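Subject: Re: [handheld-wg] Draft 2 of the home collection practice notes, pad and soft goods sections

Replying to the comments on sections 4 and 5. Section 3 (consent form wording) is going to Festberg for a separate read and I have left it out of this message.

Earlier message, from the Bondasar side:

> Section 4 says the operator must "check the pads before each session." We think this is too loose to audit. Check for what, and against what? Our people wipe the pads at the start of the day and call that a check. Leveck apparently measures ridge height. Both groups would pass the draft as written.
>
> Section 5 is the larger problem. It treats bedding, clothing and plush items as one class. A sheet and a stuffed toy do not behave the same way under a two-finger grip, and labels from the two should not be pooled. We had 38 episodes sent back last round and 17 of them were plush items filed as flat cloth.
>
> Also, is the open-gap start still required? The draft mentions it once and then never again.

Taking these in order.

4.1, pads. Agreed, the wording is too loose. Proposed replacement: "Before each session the operator shall inspect both pads for lint, torn ridges and separation from the mount. A pad with any of these shall be cleaned or replaced before recording starts. The operator shall record the result for each pad separately." I do not want a ridge height number in the text yet. Leveck has a gauge and the rest of us do not, and a limit that only one group can measure will be ignored by the others.

4.2, pad pairs. Pads are to be changed as a pair. If one side is worn and the other is new, the item tends to rotate toward the worn side as it is lifted, and the annotator reads that as operator motion. This was in draft 1 and got lost in an edit.

5.1, soft goods classes. I propose splitting the class into flat cloth, folded cloth and filled or plush items. Blankets with a plush face stay under cloth, and the surface is noted in the remarks field. A plush item is often the same color all over with no clear edges, and the operator has to pick a grip point from shape alone: a raised corner or a fold. The note should say that the operator commits to a grip point before closing and does not search with the fingers.
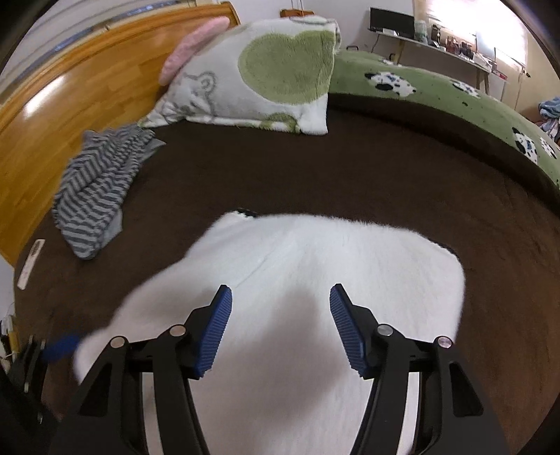
5.2, open start. Yes, it is still required. The fingers shall be open with nothing between the pads, and the target item shall be in view, before the approach begins. The hold is 2 seconds. Barros asked to drop it to save time, but the trimming script depends on it and I would rather not rewrite the script this year. I will repeat the requirement in section 5 so that it is not missed.

5.3, surroundings. Bedrooms are full of other soft items and we should not ask people to clear them out. A pillow, a blanket or a loose piece of cloth next to the target is acceptable and useful. The rule should be that the target is named in the log before the episode starts, by color and type, in words that do not fit anything else on the bed. "White plush item" is enough if only one item answers to it. "The soft thing" is not.

5.4, hard edges. Headboards and bed rails need a line of their own. The linkage pins stand proud on some units and will mark varnished wood. Suggested text: "The operator shall keep the linkage clear of furniture surfaces. Contact with furniture ends the episode and shall be logged." Bondasar may want to add something on repair costs, but that belongs in the site agreement and not in a practice note.

5.5, second gripper. Where two units are used, the idle one is to be kept open and outside the grip area. It may be in view. Do not crop it out afterward - the contact labels are made from the full picture, and cropping has already cost us one batch.

Open item: tags, cords and sewn-on labels as grip points. Leveck says allow, Barros says forbid. I have no strong view. Tag grips lift well but say little about the item itself, so if we allow them I would like a separate flag.

Please send changes as replacement text with the clause number. General remarks are hard to merge. There are 9 clauses still marked open in the draft, and I plan to close the ones with no objection by the end of December.

Comments (3)

Reader comment: 4.2 matches what we see. We swap both sides whenever one goes, even if the other looks fine.

Reader comment: Can 5.1 say where a stuffed pillow goes? Filled, I assume, but our annotators have been putting it under cloth.

Reader comment: Against tag grips. If they are allowed, the flag has to be mandatory.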